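How to take a penalty when you are tired

I coach the amateur team of Bustos, and every Monday we finish with penalties, when the legs are already heavy.

1. Choose your corner before you put the ball down. Do not change it later. 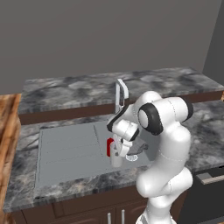 2. Take 4 steps back and one to the side. Breathe out slowly and look only at the ball.

3. Place the standing foot next to the ball, with the toes toward your corner. Strike with the inside of the foot and keep the body over the ball.
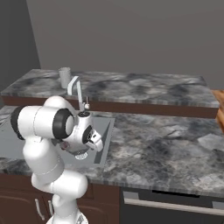
If the body leans back, the ball goes up over the bar. Our captain, Marta Shevchuk, had this problem until November, and she corrected it with a shorter run.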